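제목: Re: [손바느질모임] 9월 모임 실 주문 건

다들 안녕하세요, 권윤희입니다. 답이 늦어서 죄송해요. 주말에 친정에 김장 고추 다듬으러 다녀오느라 메일을 이제야 열었네요(허리가 아직도 뻐근합니다!).

> 윤희 님, 이번에도 린다우 실로 공동 주문하나요?
> 지난번 남색이 빨고 나니 물이 좀 빠져서요.
> 그리고 일요일 모임은 몇 시부터인지도 알려 주세요.

네, 저도 남색 때문에 속상했어요. 흰 광목에 누볐다가 옅게 번져서 결국 행주로 쓰고 있답니다. 그래서 이번에는 우티믹 면사로 바꿔 볼까 해요. 400미터짜리 타래라 넉넉하고, 손에 감기는 느낌이 참 순해요. 짙은 색은 미지근한 물에 식초 조금 넣고 30분 담갔다가 쓰시면 한결 낫더라고요. 저희 어머니가 늘 하시던 방법인데, 저는 귀찮다고 건너뛰다가 꼭 후회합니다.

색은 쪽빛, 감색, 밤색 중에서 골라 답장 주시고요, 바늘 필요하신 분은 같이 적어 주세요. 일요일은 오후 두 시부터고, 조금 늦으셔도 괜찮으니 천천히 오세요. 지난번에 하던 조각보를 이어서 할 거니까 자투리 천 있으면 좀 챙겨 오시고요.

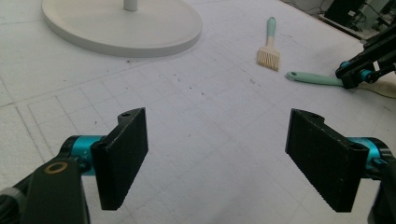 흰 작업대 위, 마주 보는 검은 집게 두 짝

참, 코즈워프스키 가위를 두고 가신 분 계시면 연락 주세요. 제 반짇고리에 잘 넣어 두었어요. 그럼 일요일에 뵐게요!

권윤희 드림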